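Review: The Umlow two-armed unit at a parcel bench

By Hugo Poulain

Most of the robots I get asked to review are sold with a kitchen in the background. They hold a mug. They fold a towel very slowly. The question readers send me is always the same one: can it do a chore yet, start to finish, while I go do something else? I have stopped trying to answer that with towels. For this review I looked at the Umlow at a parcel bench, with boxes and plastic shipping bags going down one at a time on a scanning platform next to a green conveyor belt. The sign at the platform asks for the shipping label to be placed face up. That is the whole job, and a new hire learns it before the first coffee break.

The Umlow is a humanoid with two arms and jointed hands. I tested it for two days in April, on the standard Sobczak control software, with no changes to the settings after the first morning. I gave it 340 parcels, a mix of boxes and bags in no particular order.

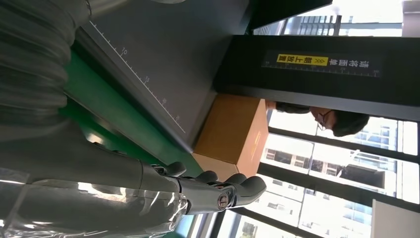

The hand beside a cardboard box at the scanning platform.

Boxes first. A box has flat sides and it stays the shape it was when you last looked at it, and the Umlow is good with boxes. It reaches in, closes its fingers on two faces and sets the box down close enough to square. If the label is on the bottom it will turn the box over, usually on the first try. It is slow. On a plain box it took 8 seconds from reach to release, and longer when it had to turn one. Kazimiera Borkowska, who ran the packing floor at Dretasard for years and came along as my second opinion, timed herself on the same boxes and beat it easily. She also got bored before lunch, and the robot did not.

Small boxes gave it more trouble than big ones. Anything thinner than a paperback it tended to push along the bench before getting a grip. Heavy boxes were fine up to the limit in the manual, and I did not go past it.

Bags are where the chore falls apart. A shipping bag has no fixed shape. The label can end up inside a fold, or on the side facing down, or wrapped over an edge so that half of it is up and half is not. A person pinches a corner, gives it a shake and smooths it with the other palm without thinking about any of those steps. The Umlow treats each one as a separate decision. It takes hold of a fold, lifts, looks, puts the bag down and often takes hold of the same fold again.

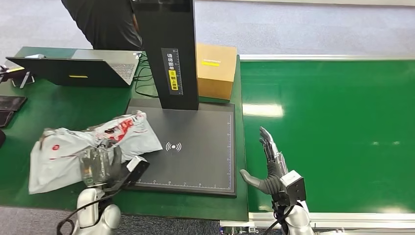
When it does get the label up, the result is fine and the scanner does not care how long it took. But it gave up on 26 parcels over the two days, and all of them were bags. Giving up means it stops, opens its hands and waits for someone. I count that as good behavior. An older machine I reviewed at Parnatdale would shove the bag onto the belt and carry on, and you would find out at the other end.

The hands held up. I saw no wear on the fingertips, and the wrists were as tight at the end as at the start. The fans are louder than I would want in a home. Setup took most of the first morning, and the printed guide skips the step where you tell it how high the bench is. Call support for that one.

What does this mean for the house? Think of a shipping bag as an easy piece of laundry. It has one layer that matters, a clear right side, and a flat surface under it. If a robot still needs help with that, it is not ready for a fitted sheet or a pile of socks. Putting away boxed groceries, maybe, if the shelves are at bench height and you are in no hurry. Loading a dishwasher I would not try with glasses I liked.

For a shop floor the answer is closer to yes. If your parcels are mostly boxes and somebody is already working within earshot, the Umlow can cover a station through the dull hours. If they are mostly bags, wait for the next version. Kazimiera would not have hired it for bags. She would have put it on boxes, night shift, and checked on it at 2 a.m.

Good: steady with boxes, careful when unsure, solid hands.
Not so good: slow, weak on soft bags and thin parcels, noisy fans, gaps in the guide.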